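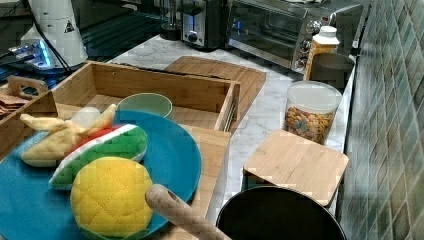 Page 4 of 23

Washing stuffed play food without ruining it?
Posted by Ladan Naseri, August 30, 2021

My niece has handed down a big bag of soft toy food to my two, all fruit and veg, and it smells of someone else's cupboard. The labels went years ago so I've no idea what the stuffing is. Can I just bung it all in the machine? I did that with a felt rabbit in April and it came out like a walnut, so I'm a bit nervous! We've got a Damska front loader if that matters.

Ehsan Rostami
Yes, just wash it. Mine go in with the towels.

Simin Bagheri
I'd go gently if you don't know the stuffing. Squeeze each one first - if it crunches or rattles, keep it out of the machine and wipe it over with a damp cloth and a drop of washing-up liquid. The rest can go in an old pillowcase with the top knotted, on a cool wash, 20 degrees if yours goes that low, slowest spin you've got. Anything with quilting takes ages to dry in the middle so I leave ours on the airer for two days and keep turning them (the banana was still damp on day two, drove me mad). No tumble dryer!
For the cupboard smell, try a night in a bag with bicarb before you wash anything.

Shahab Golestani
Check for red bits. We had a strawberry that turned a whole load pink, including my work shirt. I do reds by hand in the sink now.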